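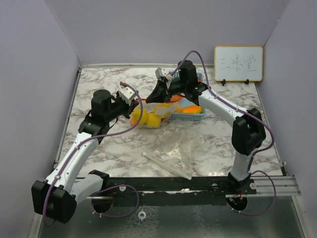 Limones en su bolsa transparente, junto a una cesta azul claro.

Llevo varios meses leyendo que la solución al desorden de la cocina, al desperdicio de fruta y casi a la vida doméstica en general consiste en vaciar la compra en cuanto se llega a casa. Se saca todo de la bolsa, se coloca en un recipiente bonito y se deja a la vista. Lo dicen las revistas, lo dice mi cuñada y lo repite el folleto que Wernico mete en el buzón cada febrero, con sus cestas apilables en tonos pastel. Yo no estoy tan convencido.

Empecemos por los limones. Tres limones en una bolsa de plástico transparente no molestan a nadie. Se ven, se sabe que son limones y se pueden llevar enteros de la mesa al frigorífico. Si los paso a la cesta, con el mango y lo que haya sobrado de la semana, quedan mejor para las visitas, eso lo concedo. También quedan debajo de otra cosa a la primera compra siguiente. En mi casa el limón olvidado ha aparecido siempre en el fondo de una cesta, duro como una piedra, y pocas veces en una bolsa.

La defensora más seria que conozco del método contrario es Waraporn Nuchit, que da un taller de orden doméstico en Suksawat y a quien escuché una tarde entera con libreta y todo. Su argumento es que la bolsa cerrada retiene humedad y que la fruta necesita aire. En lo de la humedad le doy la razón, sobre todo con los pimientos, que dentro de un plástico anudado se ponen viscosos a una velocidad ofensiva. Pero de ahí pasó a proponer una cesta para los cítricos, otra para la fruta de hueso, otra para las verduras de color y otra para lo que está por madurar. Cuando pregunté dónde se ponen 4 cestas en una cocina con 170 centímetros de encimera, me habló de aprovechar la altura. Siempre acaban hablando de la altura.
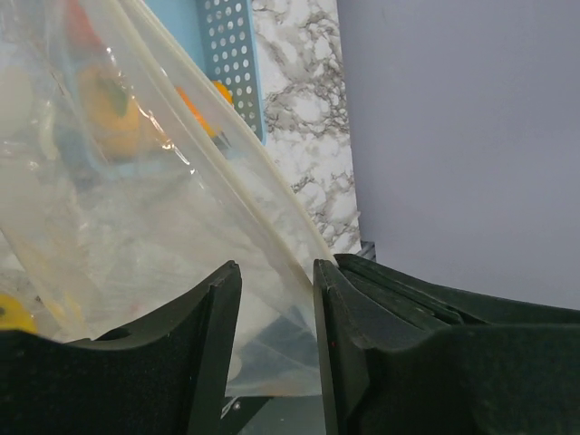

Y luego está el asunto de mezclar. Una cesta común, con la verdura y la fruta revueltas, es lo que tenemos casi todos, digan lo que digan los talleres. Uno mete la mano buscando una cosa y saca otra. Los agujeritos de los lados ayudan a que corra el aire, supongo, aunque nunca he visto que a un pimiento apoyado contra cuatro vecinos le llegue mucho. Lo que sí he comprobado es que la pieza de abajo se golpea, y que la que está tocada contagia a las demás. Con una bolsa abierta, sin nudo, eso me pasa menos, por la sencilla razón de que compro menos y la acabo antes.

Hice la prueba en casa durante 7 semanas. Unas compras se quedaron en la bolsa, con la boca abierta y vuelta hacia fuera; otras fueron a la cesta el mismo día. No pretendo que valga como estudio. Tiré 5 piezas en total y no supe ver una diferencia que justificara el esfuerzo. Mi mujer sostiene que las de la cesta sabían mejor, pero ella compró la cesta.

Lo que de verdad me irrita es la cuestión de las bolsas vacías. El método de vaciarlo todo produce, cada vez, un montoncito de plástico arrugado que se queda sobre la encimera esperando destino. Hay quien las dobla en triángulos. Hay quien tiene un cajón de bolsas, y dentro del cajón una bolsa con bolsas. En Brorndale, donde viví de joven, mi casera las lavaba y las tendía con pinzas – la única persona a la que he visto hacerlo con convicción – y no hablaba nunca de orden. Las usaba hasta que se rompían. Quien vacía la compra por estética y después tira la bolsa debería, por lo menos, no presentarlo como una virtud.

No tengo nada contra las cestas. La mía es de Relberg, me costó poco y se limpia con un trapo, cosa que no puedo decir de la de mimbre que la precedió. La uso para lo que va a comerse pronto: un mango que ya huele, las naranjas del desayuno. Lo demás se queda en su bolsa abierta hasta que le toca, y si viene alguien a casa y le parece feo, que mire hacia el fregadero, que suele estar peor.

Waraporn Nuchit me dijo al salir que volviera a la segunda sesión, dedicada al frigorífico. Todavía me lo estoy pensando. El folleto de la sesión recomienda sacar los huevos de su cartón y ponerlos en un recipiente transparente con tapa, y por ahí sí que no paso.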